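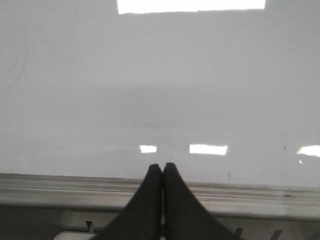

Section 4. Writing on and Cleaning the Board

This section applies to glossy dry-erase boards fitted with a Cillport marker tray. Persons responsible for a shared room should read it before the board is put into service.

4.1 Before first use

1. Remove the protective film from the writing surface, starting at an upper corner.
2. Wipe the surface with a soft, damp cloth and dry it fully.
3. Check the surface under the room lights. Specks and hairline marks show most clearly beside a reflection.
4. Press along the tray to confirm that it is seated.

NOTE: A glossy board reflects ceiling lights. Where glare covers part of the writing area, write to one side of it or switch off the nearest row of lights.

4.2 Writing

1. Use dry-erase markers only. Permanent ink will stain the finish.
2. Write a single test figure and check that the line is dark along its full length.
3. If the line is thin or uneven, cap the marker, store it flat for 25 minutes, and test again.
4. Replace the marker if the second test gives the same result. 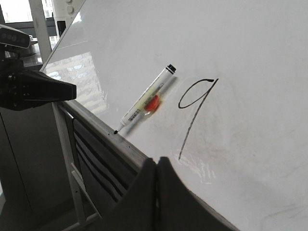
Figure 4-1. Test numeral in black marker. Faint traces of earlier writing remain on the surface.

CAUTION: Do not press hard to darken a weak line. A worn tip can scratch the coating — such damage is not covered by the warranty.

4.3 Checking the marker and tray

1. Where the barrel has a clear window, look through it to check the ink supply.
2. Inspect the felt tip and discard any marker with a frayed tip.
3. Brush debris out of the tray grooves once a week.

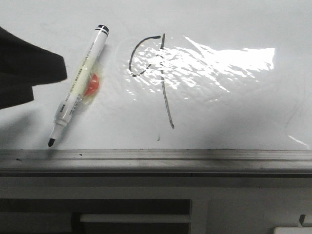 Figure 4-2. Marker with yellowish-green barrel window. The grooved metal tray runs beneath the board.

4.4 Erasing

1. Erase with a dry felt eraser or clean cloth, working from top to bottom.
2. For marks left longer than 2 days, apply board cleaner, wait 20 seconds, and wipe.
3. Cap all markers and return them to the tray. 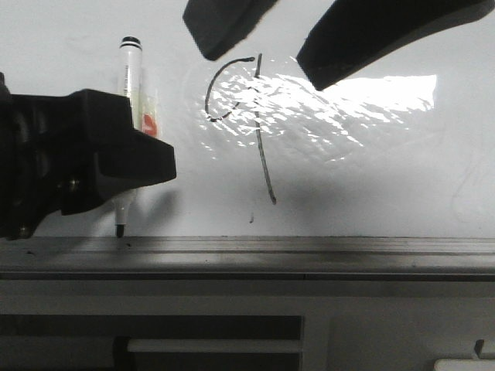
CARE AND STORAGE

Curved strokes and small dots of ink are easily missed when erasing. Look over the whole surface before leaving the room, including the strip just above the ledge. Keep the ledge clear of liquids. Replacement markers are supplied in cartons of 144 and should be stored flat, away from heat.

Section revised 2019-12-29. Approved: Yetunde Ogunleye, Product Documentation.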